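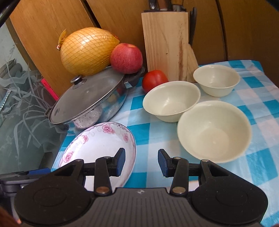 Prilten's reply to the first draft of this card was that a shot percentage is a shot percentage and the rest is hand-wringing. We disagree, and most of what follows is the disagreement written out. If you only want the column names, skip to Fields.

Club Curling Shot Log, data card

What it is

A table of 1,955 scored shots from club-level curling games, one row per stone. Each shot was given a grade from 0 to 4 by a person sitting behind the glass with a tablet. The games come from two rinks, Munent and Thongsuk, over one winter that ended in February. The files were put together in Vultix, a scoring app that neither rink uses any more.

It was gathered to settle an argument over whether skips at club level call too many takeouts. It did not settle it. The table is posted anyway, mostly so that people who quote the percentages can see what they rest on.

What it is not

It is not a rating of players. Player names were replaced with codes before export, and the codes were reassigned between the two rinks, so the same curler playing at both shows up as two people. Anyone who ranks the codes is ranking something, but we couldn't tell you what.

It is also not a sample of club curling in general. Both rinks run competitive evening leagues and both keep good ice. A Friday social league with rented brooms would look very different.

The original plan called for 4,000 shots. Less than half of that got logged before the season ran out and the people logging got tired of it. We have seen the planned number repeated as if it were the real one. Please use the real one.

Fields

game_id: a short code. Codes starting with M are Munent, T are Thongsuk.

end: 1 to 8. Extra ends are coded 9, even when there was more than one of them, which we regret.

stone: order within the end, 1 to 16. Blank where the logger lost track.

call: draw, guard, freeze, takeout, raise, peel, other. This is what the logger believed the skip was asking for. The skips were never asked. A hit and roll was logged as takeout at Munent and quite often as other at Thongsuk.

turn: in or out. Reliable as far as we can tell.

grade: 0 to 4. See below before you average it.

hammer: yes if the throwing team had last stone in that end.

sweep_note: free text. Mostly empty, sometimes rude. Rude ones were trimmed.

About the grades

The usual habit is to divide the grade by four and call the result a percentage. We think that gives a soft opinion a hard edge. A guard that stops a foot short might be a 2 from one logger and a 3 from another, and a missed takeout that rolls somewhere lucky gets anything from 0 to 4 depending on the mood behind the glass.

We had two loggers grade 15 ends separately to see how bad this was. They matched well on draws to an open house, where there isn't much to argue over. They matched poorly on guards and freezes. On raises they may as well have been watching different games. The second set of grades is in the file called regrade, and we would ask you to open it before drawing a chart.

There is drift too. Loggers got harsher as the winter went on, or the shots got worse. Nothing in the table lets you tell those apart.

Cleaning 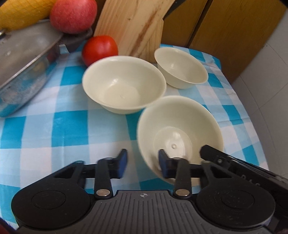 Steps taken before release

1. Dropped rows with no call and no grade. These were mostly tapped in by accident while scrolling.

2. Merged duplicate games. Vultix saved a fresh copy whenever the tablet lost its signal, so one game could come out as several. We kept the longest copy and did not check whether the shorter ones held different grades.

3. Fixed end numbers where the app had rolled over early. This was done by hand, against the paper scorecards, and only at Munent. Thongsuk throws its scorecards out.

4. Left outliers alone. One game has 18 freezes called by a single team. It looks wrong. The logger insists it is right.

Known problems

Hammer is wrong in some ends that follow a blank. The app assumed hammer always changed hands. We fixed the ones we noticed.

Ice conditions were not recorded at all. Neither was the time of the game, so early draws on fresh pebble sit next to late ones with no way to sort them.

Conceded games just stop. If you compute anything by end, the later ends come only from games that were close enough to finish, and that will tilt your answer.

Claims we would not make from this

That draws are easier than takeouts. The easy draws got called and the hard ones mostly didn't.

That one rink curls better than the other. Different loggers, different ice.

That hammer is worth any particular number of points. There are far too few ends here, and see the note on hammer above.

Use and changes

Free to copy and reuse. If you publish something from it, say which version and whether you used the regrade file. Corrections are welcome if they come with a game_id and an end. General complaints about the grading have been received already, some of them from us.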